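The trouble with a marble table

Despina Preda doesn't think much of marble as a work surface, which is an odd position for someone who has spent 13 years selling it. Her firm, Gronia, cuts and fits stone tops for dining rooms and kitchens, and when I rang to ask for an hour on why black marble is suddenly in every furniture window, she told me to come on a Saturday morning and bring no brochures.

"I've read them," she said. "They all say it's timeless. Everything in a brochure is timeless."

I had brought one anyway, from Jomell, whose black table with white veining sells for £1,987. She turned it over to look for the care instructions and found two lines on the back. Use coasters. Wipe with a soft cloth. She put it down on her desk and asked whether I had ever met a family that used coasters at every meal for ten years. I said I hadn't.

Her complaint isn't with the stone. She likes it, and she talks about the white lines in a slab the way some people talk about a river seen from a plane. What bothers her is the idea that you can buy a dramatic surface and then carry on as before. "People see the slab standing up in the yard and it's a painting. Then it goes flat, under a lamp, and they put their life on it. Pens, caps, the tops off things, keys. On oak you'd hardly look twice. On polished black you see all of it."

I suggested that this might be a good thing, that a table which shows everything could make a tidy person of you. She was not having it.

"Did a white carpet make anyone tidy? It makes them nervous."
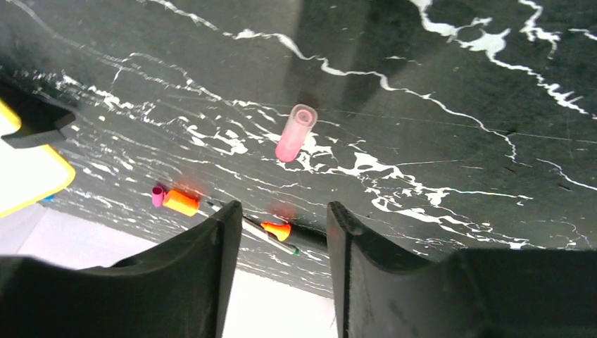

She is just as doubtful about the pattern. Customers ask for a strong vein down the middle, she says, and they choose it from a piece the size of a paperback. Then the real thing arrives with a bolt of white going off to one side and they want to know if it's cracked. Sometimes it is a fair question. A vein can be a weak line in the stone, and she would sooner lose a sale than fit one across a long overhang.

And scratches? Here I expected the usual talk of patina. "Patina is what the seller calls it," she said. "The buyer calls it a scratch." Polished black picks up fine marks, mostly from grit under plates and from things being dragged, and they come and go with the light. Sit at one end of the table and you see none. Move to the window side and there they are. She has had calls at seven in the evening from people who were quite happy at noon.

What about sealing? She sells that too, a product called Itton, at £105 a treatment, and she was careful to tell me what she thinks it does. "It slows a stain down. That's it. It won't stop lemon juice taking the shine off, and it won't stop a scratch. If somebody says it will, ask them to put it in writing."

Repolishing is the other answer, and she quoted £696 for a table that seats six. I asked how often a family would need it done. She shrugged and said that depended on the family, and on how much they minded — most stop minding, in her experience, after the first bad mark.

At the end I asked what she has at home. It is a secondhand pine table called Gilbert, after the man she bought it from, and it has a burn at one end and felt-tip all along the other. She has thought of replacing it. There is a black offcut in the yard, nearly the right length, with one thick white vein through it that she keeps going back to look at.

"I know," she said. "Don't write that down."

She rang me in September to say that she hadn't cut it yet.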